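Bilbridge Photography Circle
Minutes of the April meeting

The meeting opened at 7:00 pm in the upstairs room. Minutes of the last meeting were approved with one correction: the darkroom fee is per session, not per month.

Spring exhibition
The Gusureck Gallery has confirmed the long wall and the small side room. There is space for 40 framed prints. Each member may submit up to four, with a title and print size for each. Prints must arrive with hanging wire attached – the gallery will not accept sawtooth hangers. It was agreed that portraits will go in the side room and everything else on the long wall.

Members asked whether black-and-white and color work should be hung separately. No decision was taken. The hanging group will try both on the day.

Darkroom
The enlarger timer has been repaired. The second safelight is still out and a replacement is on order from Klinhom. Until it comes, sessions are limited to two people. Users are reminded to write the mixing date on all fixer bottles.

Truso workshop
The portrait lighting workshop at Truso is full, with six on the waiting list. A repeat in the fall was approved, at the same fee.

Newsletter
Copy is due before the next meeting. Longer pieces on printing papers are wanted.

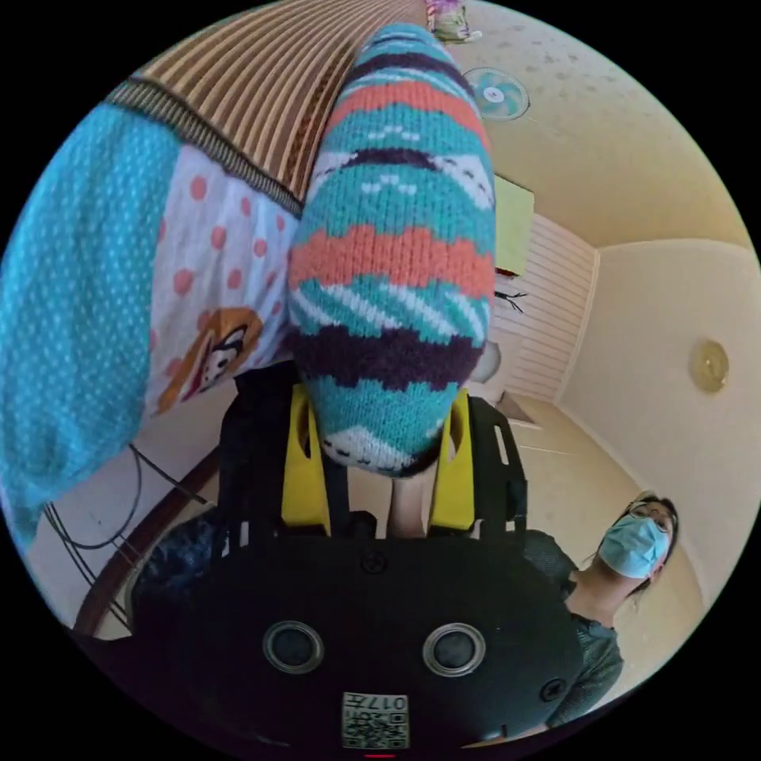

Patterned sock in teal, coral orange, dark purple and white.

Other business
The lending library is missing the book on studio flash. Please check at home. A request to move the start time to 7:30 was put to a show of hands and did not pass.

The meeting closed at 8:40 pm. Next meeting in May, same room.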